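Bread, width and the two-slot problem

The old toaster went in September. One of the two elements on the left slot had stopped heating, so every slice came out brown on one face and white on the other, and turning it round for a second cycle dried the crumb too much to be worth eating. I looked at replacing the element. The wire is mica-wound and riveted at both ends, and the supplier wanted more for the part and postage than I had paid for the whole appliance.

What follows are notes on the replacement, on bread dimensions, and on a few things that share the table with it at breakfast.

Slot width first. The loaf I buy most often is the Velletti white sandwich loaf, which comes pre-sliced and behaves itself. It goes into any slot ever made. The trouble is the Yazzie sourdough, which I slice by hand, and my slices taper. A wedge that is thin at the top and thick at the heel will go in thin end first and then stop. If you push it, the guide cage closes on it unevenly and the heel ends up close enough to the wires to scorch. Put it in heel first, or accept that the last part of the crust will stand above the slot and stay pale.

Height matters as much and is listed less often. Manufacturers will quote slot length and width and say nothing about depth. A tall slice protrudes when the carriage is up, which is useful because you can take hold of it without a fork, but you also need to know how much of it sits above the element when the carriage is down. I measure this with a strip of card: lower the carriage with the toaster unplugged, drop the card in, mark it level with the top of the housing. Then hold the card against the bread.

Next, the dial. Numbers on a toaster dial are not minutes. On most cheap units they set a timer with no reference to temperature, so a second batch run straight after the first comes out darker at the same setting. I timed setting 3 from cold with the kitchen clock and wrote the result on a piece of masking tape stuck underneath. From cold, 3 is right for the white loaf. For a second batch I drop it by half a mark. Frozen bread gets its own button on some models, and as far as I can tell that button adds a fixed delay and nothing else.

Crumbs. The tray should come out weekly. I weighed the contents once after neglecting it for a couple of months and got 49 grams, a good part of it sesame seed. That much dry material under a heating element is a poor arrangement. Unplug, let it cool, slide the tray out, wipe it dry. Turning the toaster over and shaking it moves crumbs from the tray into the mechanism, and the latch does not like that.

Bowls and cups. I have moved to plastic for the weekday table. My Winora stoneware bowl weighs 478 grams empty and the plastic one it replaced weighs a small fraction of that. The stoneware keeps porridge warm for longer, and it still comes out in winter. For cereal there is no benefit. The cups are a different case. My Emum tumbler holds 293 milliliters to the brim, measured with water on the kitchen scale, and in practice you fill it to a good finger below that. A tapered cup is easy to stack and easy to knock over, for the same reason: the base is narrower than the mouth. When it goes over it rolls in an arc instead of a straight line, so it tends to stay on the table – a small point in its favor. Ribbed walls help with grip if your fingers are wet, and they take a little longer to clean. 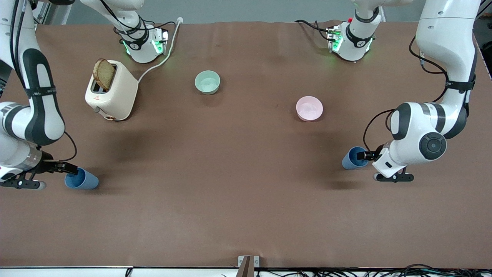

A blue cup is on its side in both, and a second one in the first.
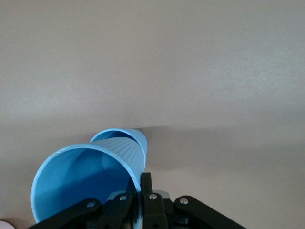 Portland, September

One correction to an earlier post on kettles. I wrote that descaling with vinegar needs a full hour. Half that is enough if the water is brought to a boil first and left to stand, and the smell clears after two rinses. The kettle post has been amended. The butter dish comparison is still waiting on a lid.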